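Re: Bathroom reno, first floor tile or last?

Sfeirfan22
Finally laid the Cletthorpe hex tile and I'm in love! It ran $1,186 with grout and every penny shows. Only question is whether to seal before the vanity goes in.

gravelroad
Congrats! Seal first, then vanity. You want the edges done while you can reach them.

mudbed_max
Disagree. If it's porcelain you're wasting a weekend. Seal the grout and leave the tile alone.

gravelroad
Fair, I assumed stone. Which is it?

Sfeirfan22
Porcelain! So grout only - great, one less job. I paid for 277 pieces and still have a stack left over.

mudbed_max
Keep them. Fastel dropped my color in March and I had to patch with a near match.

tubside
Go for a light mat once it's all in. Mine's pale blue with some texture to it and it wakes up the whole floor.

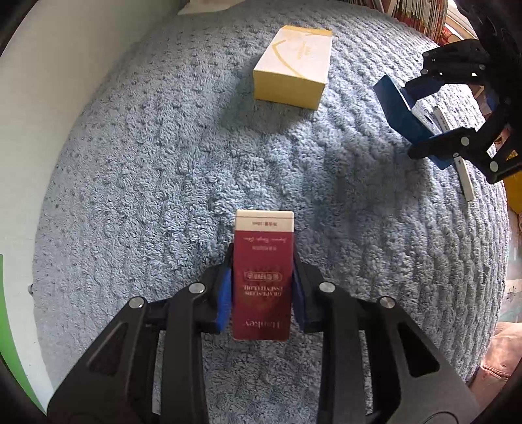
Last edited by tubside on December 14, 2024

I'd skip dark ones, they show every bit of lint.

gravelroad
Ooh, that blue is lovely. I still like a wood slat mat though, dries so much faster.

mudbed_max
Slats are murder on bare feet. Cloth all the way.

Sfeirfan22
Blue it is! Off to grout now, wish me luck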